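Henov garment handling project: progress report on equipment and spending

Prepared by Bergþóra Vestergaard for Satish Tiwari, Zendgate
Saturday, April 17, 2021

1. Where we are

The work you funded in December is on plan for recording and slightly behind on purchasing. We are collecting demonstrations of people folding clothes with hand-held grippers, so that the arms we buy later can be trained on them. The bedroom set is in regular use. The kitchen set has not been started and no money has been spent on it.

As of this week we hold 2406 accepted recordings. A further 140 were rejected on checking, mostly for lost tracking, which brings the total made to 2546. Preben Kárason does the checking and would like a second screen for it. We can pay for that from the small items line.

2. Grippers

T-shirts are the main task at present. They are harder than towels, as the sleeves move about whenever the body of the shirt is folded over, and the operator often has to go back and pull the hem straight before carrying on.
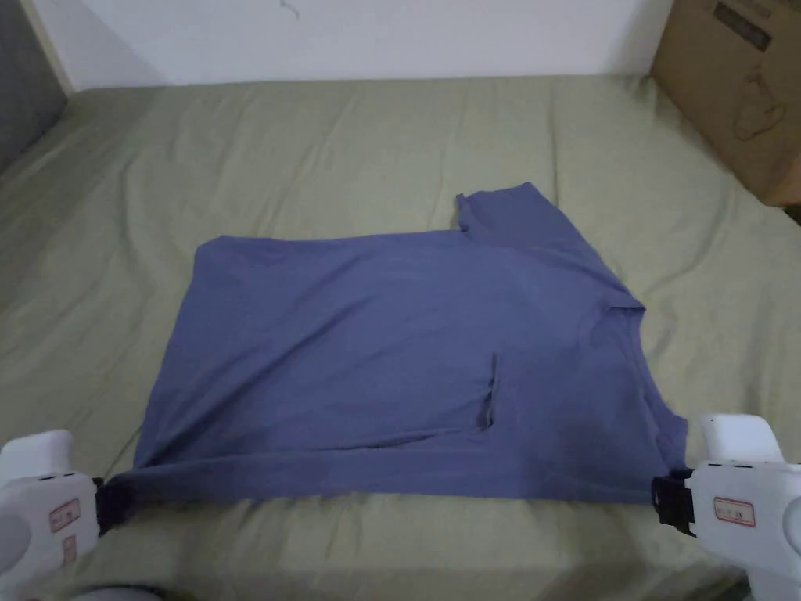

Figure 1. T-shirt on the bed, with a gripper on each corner of the hem.

The jaws are the part that matters most for the budget. Thin cotton can be picked up from a flat sheet if the operator comes in low, but the jaw pads wear and the grip gets worse as they do. We had allowed for one change of pads over the whole project. Silvana Caldeira now expects to change them every 100 hours of use, and I have put this into the revised figures. Manurung sells the pads in packs and will hold the price until the summer.

We own two pairs of grippers. One pair is used for recording and the other is kept charged as a spare — it has been needed more often than we planned for. I would like to buy one more pair before the kitchen work begins. The quote from Cukum includes chargers and a carrying case, but delivery is slow and the order should go in soon.

3. Room and furniture

The room has cost less than expected. We used a bed we already had and bought plain sheets in a few colours.

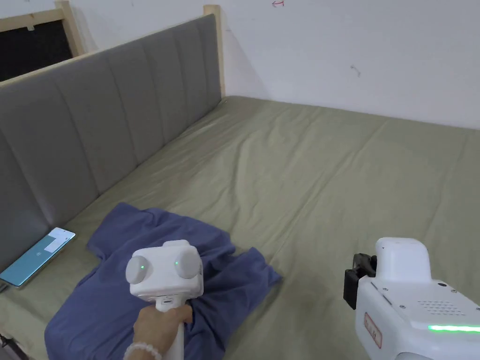 Figure 2. Bedroom set: bed in the corner, T-shirt on the green sheet, gripper in hand.

Lighting is still to be settled. Troels Hafþórsson has asked for two ceiling panels to replace the floor lamps, which throw shadows when people move past them. I have left the lamps in the budget until he has tried the panels in one room.

4. Robot arms

No order has been placed. We have seen two suppliers and want a trial of at least 4 weeks before choosing. Renting for the trial would come out of this year's money and the purchase out of next year's. Neither supplier includes fitting or training in the basic price, so both have been asked to quote again.

5. Decisions needed from you

Approval to buy one further pair of grippers from Cukum.
Approval to move the unspent furniture money to jaw pads and spares.
A yes or no on renting arms for the trial.

The revised budget sheet is attached. Silvana can answer questions on the pad costs while I am on leave.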